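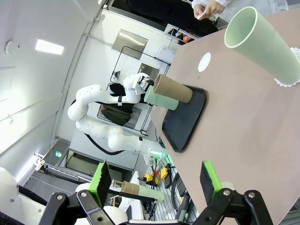
What does the Istport Household Water Diary contain?
The dataset holds 3871 diary entries on water used in the home, written by members of 80 households in Istport and typed up by the Drudix Centre for Local Records. Each entry gives a task, a start time, an estimate of litres used and, where the writer chose to add one, a short remark.

Data card, version 4

Summary

The diary was set up to record how people think about the water they use, alongside how much they believe they use. Meter readings are held by the supply company and do not form part of this release. Readers who need measured volumes should look elsewhere; the estimates given here were made by eye and differ a good deal from one household to the next.

Entries were collected in January and again in July, so that a cold month and a warm one could be set side by side. Not every household completed both months. The file households.csv shows which months each one returned.

Files

entries.csv – one row per diary entry
households.csv – one row per household, with size, type of home and garden (yes or no)
tasks.csv – the list of task codes and their plain names
remarks.txt – free remarks, keyed by entry number
CHANGES – notes on each version

All files are in UTF-8. Columns are separated by commas and decimal points are used throughout.

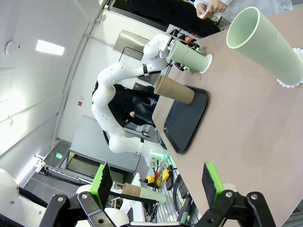

Yuzhen Yin
Data Steward, Drudix Centre for Local Records

Fields in entries.csv

entry_id: whole number, unique
household_id: two letters and two digits
month: JAN or JUL
start_time: 24-hour clock, as written by the diarist
task_code: see tasks.csv
litres_est: diarist's own estimate; blank if none was given
remark: 1 if there is a remark in remarks.txt, otherwise 0

Times were copied as they stood. A number of diarists filled in the whole day at a single sitting, and their start times tend to fall on the hour. We have made no attempt to correct this. Estimates given in buckets, pans or watering cans were changed to litres using the sizes each household wrote on its cover sheet. Where no size was written, litres_est has been left blank.

Task codes 17 and 18 (rinsing dishes, washing dishes) were used loosely in the January round. The wording on the form was changed before July, and users comparing the two months are advised to join these codes. Mingxuan Cao prepared the revised form and the note on coding that goes with it.

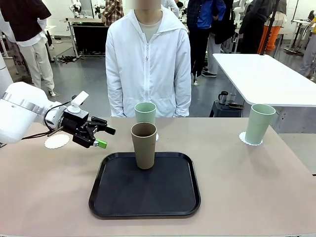 The same caution applies to code 22, garden watering, which in a few homes was also used for window boxes and indoor plants. The remarks usually make clear which was meant, and a corrected code will be supplied in a later version.

Privacy

Names, street names and house numbers were removed before typing. Remarks were read by two members of staff, and passages that might identify a person were replaced with [removed]. Households of more than six people are shown as "6+". Any household may ask for its entries to be withdrawn, and such requests are acted on at the next release.

Known gaps

Rented flats are under-represented. The Kundar district, where most homes share a laundry room, returned few diaries in July. Water used outside the home was not recorded.

Use and citation

The data may be used freely for study and teaching, provided that the source is named. Please cite as: Yin, Y., Cao, M. and Koller, T., Istport Household Water Diary, version 4, Drudix Centre for Local Records.

Corrections should be sent to the data desk, quoting the entry_id – please do not send edited copies of the files.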